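3. Materials and Method

3.1 The production and its records

The study draws on the surviving papers of Novari, a small company that made low-budget westerns and outdoor adventure pictures for the lower half of the double bill. The company kept no formal archive. What remains is a run of call sheets, continuity notebooks, property lists and carbon copies of letters, held today in the Hauksdóttir collection and opened to readers without restriction. The collection holds 1304 items, of which 800 relate to pictures that were finished and shown. The rest concern projects that were given up at the script stage, or papers that cannot be tied to any one title.

We selected five pictures for close study. Each has a complete shooting script, at least one continuity notebook and a viewing print of acceptable quality. Two further titles met the first two conditions but survive only in television prints, from which whole scenes have been removed, and were set aside.

The continuity notebooks are the main source. They were kept by the script clerk on the set and record, shot by shot, the position of the actors, the state of their clothing, the objects they handled and the words they spoke where these differed from the script. Entries are in pencil, often in a private shorthand. Brynhildur Thorlacius prepared a key to the shorthand by comparing entries with the matching shots in the viewing prints. The key resolves nearly all of the abbreviations. Those it does not resolve are marked as unread in our transcription and play no part in the counts reported in Section 4.

3.2 Unit of analysis

Earlier work on the budget western has usually taken the scene as its unit. The scene suits the study of plot, but it hides much of what a company did to save time and money. A saloon scene may combine new material with a street shot taken from an older picture, and the join is lost if the scene is treated as a whole. We therefore take the shot as the basic unit and the handled object as a second unit within it. A handled object is any property that a performer picks up, puts down, passes, opens or wears in a way that the clerk thought worth noting.

The second unit proved useful for tracing reuse. A saddle or rifle that moves from one picture to another can often be followed through the property lists, and its return may show that two pictures were shot together even when their release dates lie far apart. In one case a letter dated only "December" could be placed in its proper year by the presence of a tooled gun belt that the company is known to have hired for a single season.

3.3 Coding of hand business

"Hand business" was the clerks' own term for small actions performed at a table, bar or campfire while dialogue was spoken. Such actions matter to the argument of this paper because they had to be repeated exactly from one angle to the next, and a company that could afford few retakes had reason to keep them simple. Each instance was coded for the object involved, the hand used, the posture of the performer and the direction in which the object moved across the playing space. Posture was coded as seated, standing or moving. Where the performer's hands were above a table top, this was recorded separately, as it was by the clerks.

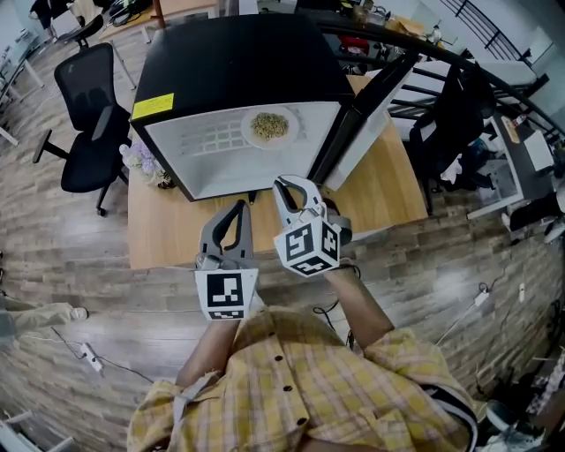 Figure 1. Two hand-held grippers with printed markers, held above a table.

Coding was carried out in two passes. In the first, each reader worked from the notebook alone, without sight of the print. In the second, the same reader viewed the shot and noted any difference between the written entry and the action on the screen. Differences were kept as data and were not corrected. A clerk who wrote "cup, right hand" for a shot in which the cup is plainly in the left may have been describing another take, and the error is then evidence that such a take was made.

Valdemar Sveinbjörnsson coded all five pictures. A second reader coded the longest of them independently. Disagreements fell mainly under posture, where leaning against a bar had been read both as standing and as moving. The rule was revised so that leaning is always standing, and the affected entries were coded again. No revision was needed for the categories of object or hand.

3.4 Locations and stock footage

Shots were also sorted by place of filming. The company rented its interior sets by the day and shot its exteriors at Udomach, a ranch property with a standing street, a creek and a short stretch of canyon wall. The canyon appears in every picture in the sample, under a different name each time. Since the rock face is distinctive, exterior shots could be assigned to Udomach with confidence even where the call sheets are missing.

Footage not made for the picture in which it appears was identified in three ways: by a change in grain or contrast, by a mismatch in costume or horse, and by an entry in the cutting notes. A shot was classed as stock only if at least two of these signs were present. The rule is cautious, and some borrowed shots will have been counted as new. In all, 43 shots met the test. Most are stampedes, river crossings and long views of riders, and most were supplied by Flendix, a film library whose invoices are filed with the company's letters.

3.5 Limits of the sample

The sample is small and comes from a single company. It favors pictures whose papers were thought worth keeping, which are likely to be those that gave rise to disputes over pay, credit or injury. Stunt riders and animal handlers are named more often in these papers than in the trade notices of the period, and their frequency here should not be taken as typical. The notebooks also say little about performances that went smoothly. A supporting player who struck the same pose in every take may leave no trace beyond a name on the call sheet.

The transcriptions used in this study were closed on 27 April 2023. Items added to the collection after that date were not consulted. The coding sheets and the key to the shorthand are available from the authors on request.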